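Boards > Home & Storage > Wardrobes and hanging space > Freestanding rails and poles

Thread: Is a single pole stand ever worth it over a proper rail?

quillfeather
Posted 16 September 2022

I've got a small corner to fill and everyone keeps telling me to buy one of those coat poles with the little side arms. I'm not convinced. They look lovely with one linen shirt on and I suspect they look like a jumble sale with six. My nephew Ynyr Phillips swears by his, but he owns four shirts.

What bothers me most is the wire hangers people use on them. The shop bundles always seem to be the thin gold ones, and I can't see how a thin wire hook is meant to stay put on a knob.

Bramley_Tom

I have had the Komora pole for 17 months and I'd say it's fine for tomorrow's outfit and nothing else. The top knob takes a hanger well enough. The side arms are another matter. Anything on those goes crooked the moment you brush past.

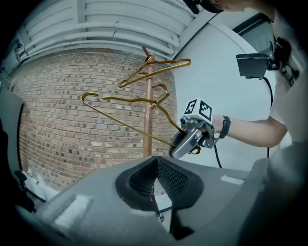
Copper pole, gold hangers. The lower one is at a tilt.

You can see how wide the lower hanger sticks out to the left. On a rail they all face the same way and you can pack them in. On a pole they go wherever they like, so you need far more floor than the seller's measurements suggest. Against bare brick it looks smart, I'll give it that.

quillfeather

Thanks, that's pretty much what I feared. Does the weight pull it over?

Bramley_Tom

Mine leans if I put a winter coat on one arm and nothing opposite. I wouldn't trust it with two.

ostrich_lane

I think you're both being unfair. I've used a pole in our hallway for years and it has never gone over. You hang the heavy thing at the top and the light things lower down. The wire hangers are cheap rubbish, agreed, but that's the hanger's fault. Put decent wooden ones on it.

Bramley_Tom

Wooden ones won't go on my side arms. The hook is too thick and they sit half on, half off. So you're back to wire, and wire marks the shoulders of anything knitted.

ostrich_lane

Then Komora made the arms badly. The Neltorus one takes any hanger I've tried.

VilhoSjoberg

Has anyone looked at separate hooks instead? I went off poles altogether in August and started using long metal hooks over whatever was already there. Mine don't match, and I don't care. A straight shank with a big bend at the top is the useful sort. The fancy shapes are where I start to doubt it.

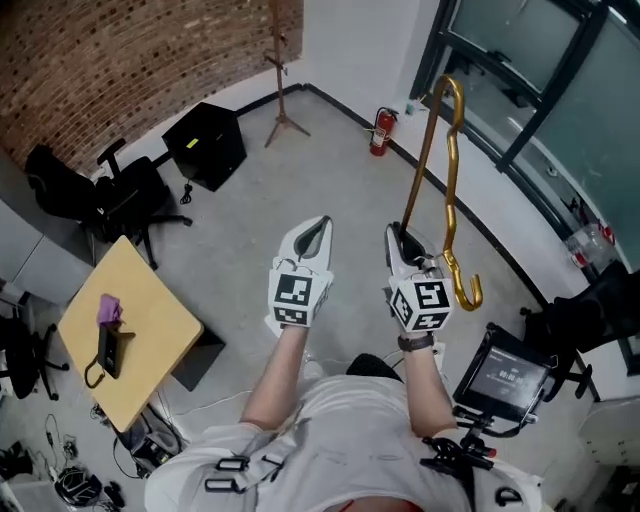
I can't see what a zigzag in the shank gives you, apart from somewhere else for a sleeve to snag. The cane bend at the top makes sense, as it'll go over something chunky. The J at the bottom is fine for a bag or a belt. With a shirt hanger on it I'd expect the whole thing to swing, and gold finish always costs extra for no extra strength.

quillfeather

That's the kind of thing I keep being shown, Vilho. "Boutique hook" or some such. Would it hold a coat?

VilhoSjoberg

Depends on the thickness of the metal and I wouldn't believe the packet. I'd try it with a bag of potatoes first, over a carpet.

pennyroyal600

Zigzags let you hang things at two heights, surely? One on the kink and one on the J. I can see that working for scarves.

VilhoSjoberg

Scarves, maybe. I'd still like to see it done with something that weighs more than a scarf.

ostrich_lane

You two would find fault with a nail in the wall.

Bramley_Tom

A nail in the wall doesn't take up my floor.

quillfeather

Right, I'm leaning towards a short rail and a couple of plain hooks on the back of the door. If the pole comes up second-hand I might still have a go, but I'm not paying full price to store two cardigans. Will measure the corner tonight.

Related threads
Wire, wood or plastic: which hangers do you keep?
Meredith folding rail – wheels keep coming off
Ustar over-door hooks, do they scratch the paint?
Stopping a coat stand from leaning
Shoulder bumps in jumpers, any cure?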